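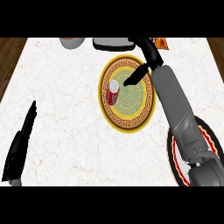
How often does a marble top need sealing?
Twice a year is plenty for most kitchens, once in June and once in December if you like an easy date to remember. Tables that only see coffee and mail can go a full year.

Zisano Stone Sealer, 200 ml

We love this stuff! It's thin, it spreads fast, and it sinks into honed or polished marble without leaving that sticky film you have to buff off for an hour. Wipe on, wait, wipe off, done before dinner (wear gloves, and open a window, the smell hangs around a bit).

The small bottle does a dining table with plenty left for a second coat. Doing counters, a hearth and a bathroom floor? Go for the 2000 ml can and save yourself the reordering.

Good on: marble, limestone, travertine, unglazed terracotta
Skip it on: quartz, glazed tile, anything already waxed
Coats: 2, with a night between them
Item no.: 1067
Goes well with: Drollden lint-free cloths, Tredirel daily stone soap

Lemon juice and vinegar will still etch sealed marble, so keep a cloth handy. For old rings and dull spots, start with the Tredirel polishing powder and seal afterward.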